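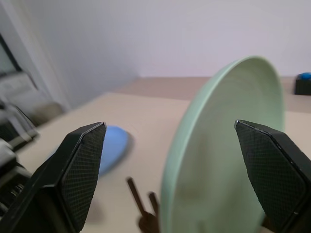 Stirkier Robotics Club - pre-run safety checklist, Bench 4, with comments. Filled in by Mekdes Yilma, checked by Farzana Hettiarachchi, 7/4/20. This is the sheet for the dish-rack project, so it assumes the arm, the gripper and a supply of plates that the Habte kitchen no longer wants back. Item 6 matters most when a plate is up on its edge between the fingers, like the mint-green one, with a second plate lying on the table behind. Please write comments a stranger could read. "Fine" is a comment only if it was fine.

1. Emergency stop within reach of the operator, not the operator's friend.
OK. Tested twice. Saron tested it a third time during my run, without notice.

2. Arm base bolts tight.
OK. One took a quarter turn. Marked with paint pen so we can blame somebody next time.

3. Cables clear of the full swing.
OK after fix. Gripper cable was looped over the elbow joint. Re-tied.

4. Finger pads clean, no lifting at the corners.
OK. Diamond pattern still sharp on both sides. Wipe with a damp cloth only. Whoever used the orange cleaner, the smell has been noted.

5. Speed limit set for practice.
FAILED, then OK. Found at the competition setting from the Diklow trial. Set back to 12 percent. Please read the number before pressing go.

6. Hands out of the work area before the gripper closes.
OK. Parisa wants it written down that reaching in to "just straighten" a plate counts as hands in. It is written down.

7. Plates checked for chips and cracks.
OK. Two chipped ones retired to the box under the sink. They are not snack plates.

8. Safety glasses on everyone at the bench.
FAILED. Glasses on top of the head protect the hair. Run held up until corrected.

9. Run log started.
OK. Starts at run 341. The gap before that is Mariama's and she says she has it on paper.

Still open: floor tape at the door end is peeling. The spare stop button is on loan to the Fistthorpe team, and Farzana has asked for it back in writing. Next full check in May, Room 114.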